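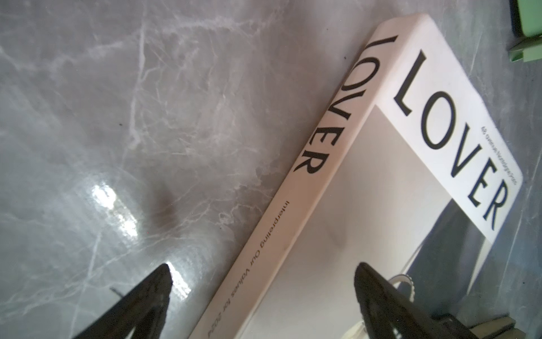
Our tutor asked at the first review why anyone would bother with a title printed sideways, and said that most people in a bookshop tilt their heads without noticing they do it. We took that as our starting question. The project looked at how quickly readers can pick out a thick paperback when it is lying flat on a table, compared with when it is standing on a shelf.

Background

Large single-word titles are easy to find. LOVER is a good case: the word is in big black capitals on a pale spine and again on the white band of the front cover, where the letters are thinner. The subtitle on the spine, "Interpreting Our Values for 2024", is in much smaller type. We wanted to know how much of that small type people take in when they are only looking for the book.

Method

We worked in the reading room at Trudcombe in August, with 25 readers. Each one did 4 short searches, two at the shelf and two at the table. The books came from the Kulivar loan collection, which holds 353 paperbacks. We used 40 of them and left out anything with a creased or faded spine. Slightly worn corners were allowed, as there would have been very little left otherwise.

At the table the books were laid at different angles — some with the spine towards the reader, some away. Readers were told the title only. Once they had found the book we covered it with a sheet of card and asked what else they remembered.

Results

Readers were faster at the shelf. At the table, spines pointing away from the reader caused the most trouble, and several people picked the books up and turned them round before answering. Titles in capitals were remembered well. Subtitles mostly were not, though readers often knew there had been one.

Problems

The overhead light at Trudcombe put a glare on glossy covers, so we moved the table after the first morning. The earlier searches were repeated. We also ran out of card.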